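Shop notebook, March, arm build
Written up by Iker at the bench, 9:40 pm

OK, big evening. The arm homes itself now! All joints, from any starting pose I was brave enough to try, and the elbow no longer does that horrible little kick when it crosses zero. Hongjun found it: I had the sign flipped on the elbow offset, so every time the controller came out of homing it thought it had to hurry back the other way. Two characters in the config file. I spent three nights blaming the belt.

While he was on that, Inmaculada and I redid the finger linkage. The old printed pins were wearing oval, so we went to steel dowels with a drop of light oil, and the slop is gone. You can wiggle the fingertips and feel nothing. She wants to print the next pair in the tougher filament from Vallejo. I say yes, but slower than last time, because the last pair split along the layers.

Cycle test on the bench: open, close, open, close, 1000 times, no load. Ran clean. Motor case got warm, up to 50 C by the thermometer taped on the side, and stayed there. Then I hung the bag of washers off the fingers (374 grams on the kitchen scale) and it held through a full shoulder sweep. Very happy with that.

Rustlow board: still drops the serial link now and then when the shoulder motor starts hard. Pankaj thinks it's ground noise and wants a separate supply for the logic side. Parts are in the blue drawer, labeled. Don't borrow them, Leandro.

Sim side. I spent the last hour there and it's so much fun I lost track of dinner. The joint limits are copied over from the real config, so the arm stops where it ought to.
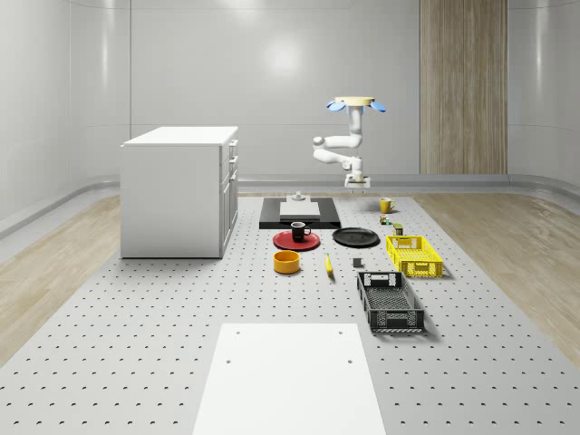 First job I want to get right is banana into the black crate. Long way around at first: straight up, over, down, let go. The planner keeps wanting to cut low over the yellow crate to save time, and I don't trust the elbow clearance yet, so I set a minimum travel height and will bring it down bit by bit. The mug is next, by the handle if I can manage it. Grasp planner gives me 16 candidates per object and most of them are silly, but the top two or three look like something a person would try.

To do:
Logic supply for the Rustlow board (Pankaj)
Print fingers, slow, four walls (Inmaculada)
Put the new elbow offset in the sim config too, I forgot
Re-tape the cable at the wrist, it rubs
Ask the Skotanthorpe people if they still have the spare encoder

Left the arm parked and powered off, e-stop in. Hongjun has the key.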